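CLOLTDALE, 25 Sep 2018 - Flesto says its new school bag will end back pain. We sell bags too, at Okura, and we doubt it.
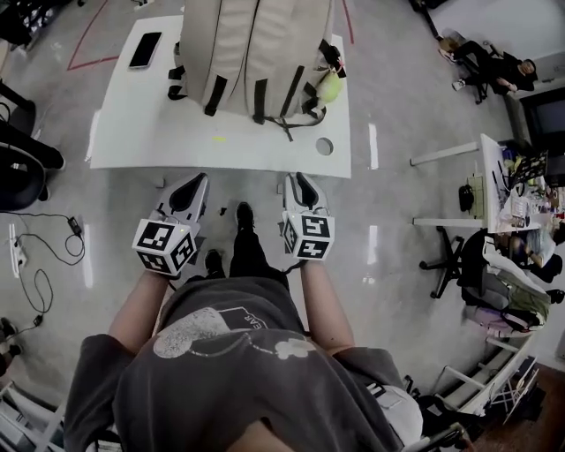
Iida Pitkänen replied that the doubters should wait for the November results. Fine. The trial had 11 students in it.
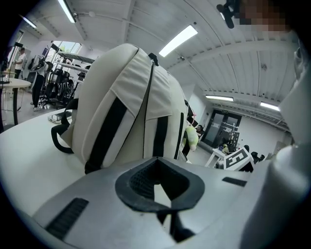 Weight is what hurts, and no label changes that. A pale bag with two black straps down the front still has to be filled with books.

Limsakul tested 355 bags and found six worth the price.

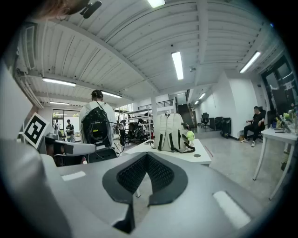
We have asked Flesto for its data three times and will print whatever comes.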